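Oksanen Floor-Standing Dehumidifier, Model 10

Home > Basements & Crawl Spaces > Dehumidifiers > Floor-Standing

Item no. 3119
In stock at the Citamgate warehouse
Usually ships in two business days

Overview

The Oksanen Model 10 is a compressor dehumidifier for basements, laundry rooms, workshops and storage areas. It pulls damp air in through the back grille, cools it over a coil so the water drops out, and sends the dried air out the top. Water goes either to the bucket or through a hose to a floor drain.

It is meant for rooms that stay damp for most of the year. If your room is only damp for a week or two in spring, a smaller unit will cost less to buy and is easier to put away. We carry the Halik tabletop line for that kind of use.

The Model 10 is sold by Kakoven as a complete unit with bucket, washable filter, drain hose and casters. The casters come in a bag inside the bucket and have to be pushed in by hand. No tools are needed.

What it does

Automatic humidity control. Set the level you want and the unit turns itself on and off to hold it. Most people do well at 50 percent. Lower settings use more electricity and rarely make a difference you can feel, though guitars and paper records may call for 45.

Two fan speeds. High moves more air and is louder. Low is quiet enough for a room next to a bedroom.

Auto defrost. In a cool basement the coil can ice up. When that happens the compressor stops and the fan keeps running until the ice clears. The defrost light comes on while it does this. It is normal, and there is nothing you have to do.

Bucket shutoff. A float stops the unit when the bucket is full. If the bucket is not seated all the way the float will read it as full, so push it in until it clicks.

Restart after power loss. The unit comes back on at the settings it had before. There is a delay of a few minutes before the compressor starts.

Choosing the right size

Floor area is the usual starting point, but how wet the room is matters just as much. A room that smells musty in humid weather and has no visible damp is the easy case. A room with damp spots on the walls or floor will need the unit running most of the time. If you have standing water after rain, fix that first. A dehumidifier will not keep up with a leak, and you will wear out the compressor trying.

Ceiling height counts too. The area figures printed on most boxes assume an ordinary eight-foot ceiling. For an older cellar with a low ceiling you can go a little over, and for a garage with open rafters you should go down.

If your basement is split into several rooms, leave the doors open or plan on a second unit. Air does not move well through a closed door, even one with a gap underneath.

Where to put it

Put the unit on a level floor with at least a foot of open space behind it. The top needs to be clear. Don't set boxes on it or hang laundry over it. Near the middle of the room is best, though most people end up with it beside the drain, and that works fine.

Use a grounded wall outlet. Do not use an extension cord. If the outlet is a GFCI type and it trips when the compressor starts, try another outlet before you call us — old GFCI outlets get touchy and the dehumidifier is often not the cause.

Keep the unit upright. If it has been on its side in a car or truck, stand it up and leave it for a full day before plugging it in.

Using the drain hose

The hose connects at the lower back, behind a small round cap. Turn the cap to the left and pull it off. Thread the hose on by hand and run it downhill the whole way to the drain. A hose that rises even a little will send water back to the bucket.

Keep the cap. You will need it if you go back to using the bucket, and the part is slow to get.

The Model 10 does not have a built-in pump. If your drain is higher than the unit, such as a sink, you will need a separate condensate pump.

Cleaning and storage

Wash the filter once a month in plain warm water and let it dry before you put it back. A clogged filter is the most common reason for a unit that runs all day and collects very little. Wipe the housing with a damp cloth. Do not use bleach or spray cleaner near the grille.
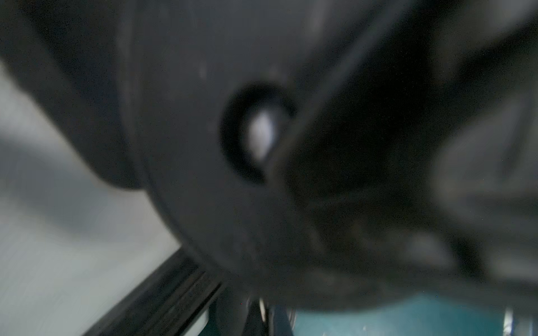
Empty the bucket and let the unit sit with the bucket out overnight before you store it for the winter. Wrap the cord around the hooks on the back and cover the top so dust doesn't settle on the fan. A bed sheet works. Plastic bags hold moisture in and we don't recommend them.

Warranty and service

The unit is covered for two years from the date of purchase, parts and labor. The filter, hose and casters are not covered. Hold on to your receipt, as we can't look up purchases made through other stores.

Service is handled at our Citamgate counter by Radomír Michalík and Oranuch Rungrueang. Please call ahead before bringing a unit in, and empty the bucket before you load it into the car.

Customer reviews

"Bought it for a fieldstone cellar. The first week I was emptying the bucket every morning, then it settled down. The smell is gone from the stairs. I wish the cord was longer." — Elis Bellis

"Works well on the hose. The instructions show the cap turning the wrong way." — Somkiat Kamolrat

Reply from Kakoven: The instruction sheet was corrected in September 2023. If yours shows the cap turning to the right, you have the old one, and we will mail you a new sheet on request.

"Louder on high than I expected, so I run it on low and leave the door open. Four stars." — Boonsong Thaweesak

Often bought with this item

Replacement filter, Model 10
Condensate pump, small
Halik dial hygrometer
Drain hose, 10 ft.

Returns

Unused units can be returned in the original carton. Used units can be exchanged only if there is a fault. Freight on returns is paid by the buyer unless we shipped the wrong item. Orders placed in December may take longer to process, and the service counter keeps shorter hours that month.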